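Store Assistant, Part Time - Gretville Refill Shop

February 2025 | By Emil Kofler
1 min read 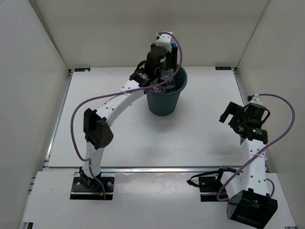
Clear plastic items in a teal-green bin.

We need a part-time assistant for our shop in Gretville. The job is 2 shifts a week, mostly serving customers, weighing dry goods and restocking shelves. You will also help with deliveries from Estcombe.

No experience needed - we train you in the first two weeks. You must be able to lift a full crate and work early mornings.

To apply, send a short letter to Pirmin Gisler at 87 Yan Street, Gretville.

Contact | © Gretville Refill Shop | Back to top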